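3.2 Neck geometry and pouring behavior of insulated bottles

Insulated bottles with a threaded metal neck are usually described in terms of their thermal performance, and the neck itself receives little attention outside of sealing tests. 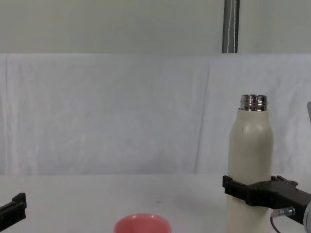 Figure 3. Off-white insulated bottle with the cap removed, showing the exposed threaded neck; pink cup on the tabletop.

The neck matters for two reasons. First, it is the narrowest section of the vessel and sets the upper limit on flow rate at any given tilt. Second, when the thread is on the outside of the neck, the liquid leaving the rim may turn back and run down over the thread before it separates. This second effect is familiar from teapots and is the main source of spillage in domestic use. Moges and Araújo, in their earlier work on the Mallstead kitchen set, treated it as a property of the lip alone. We found that treatment insufficient for threaded necks, where the first thread below the rim offers a second edge at which the stream can detach.

We therefore separate the neck into three regions: the rim, the plain band between the rim and the first thread, and the threaded band. The rim is characterized by its outer radius of curvature. The plain band is characterized by its height. The threaded band is characterized by pitch and crest profile. The shoulder is treated as part of the body and enters the analysis only through its effect on the angle at which liquid first reaches the neck.

For a bottle with a rounded shoulder, the onset of flow is gradual. As the body is tilted, liquid collects against the inside of the shoulder and moves into the neck as a shallow stream along the lower wall. Air returns through the upper part of the opening. As the tilt increases, the stream deepens until the air path closes, and from that point the flow becomes intermittent. The transition is audible and is accompanied by a visible pulsing of the stream. Pours that stayed below the transition landed within the rim of the receiving cup in 92 percent of cases. We did not attempt to fit a model to the intermittent regime, and pours that entered it are reported separately in Section 4.

The receiving cup was placed on the table surface and was not moved during a pour. Its distance from the bottle was set before each series. A short distance permits a low pouring height but brings the shoulder of the bottle close to the cup rim at large tilt angles. A long distance avoids contact but requires a longer free stream, which broadens before it reaches the cup. The settings used in the main series were chosen by Lins during a pilot conducted in June and were held constant after that.

Surface condition was recorded for every bottle before use. Small dents and scuffs on the shoulder or body were accepted, as the outer wall of a double-walled vessel has no direct contact with the liquid. Damage to the rim or to the first thread was grounds for exclusion. Of the bottles supplied by Girnside, 2 were excluded on this basis. Both had a flattened section of the rim that caused the stream to split. Caps were stored separately and were not considered in the pouring series; their sealing behavior is covered in the companion report by Miranda and Barbosa.

Rim wetness proved to be a larger source of variation than expected. A dry rim released the stream cleanly at low tilt, while a rim that had been wetted by the previous pour drew the stream back toward the thread. The difference was most pronounced at the start of flow and became small once the stream was fully developed. To control for this, the neck was wiped with a lint-free cloth between pours and left to stand uncapped. We did not measure residual moisture directly. Retained liquid in the thread was estimated by weighing the cloth before and after wiping, a method that likely understates the true amount, as liquid in the root of the thread is difficult to reach.

The complete series consisted of around 2000 pours. Fill level was varied in equal steps, and the order of levels was shuffled within each session to prevent a drift in rim condition from being confused with an effect of fill level. Sessions on the Batista benchtop and on the Clukent benchtop gave comparable results, and the two sets are pooled in the analysis that follows. Drips that reached the table were collected on absorbent paper and weighed at the end of each series, with one value per series entered in the table of losses.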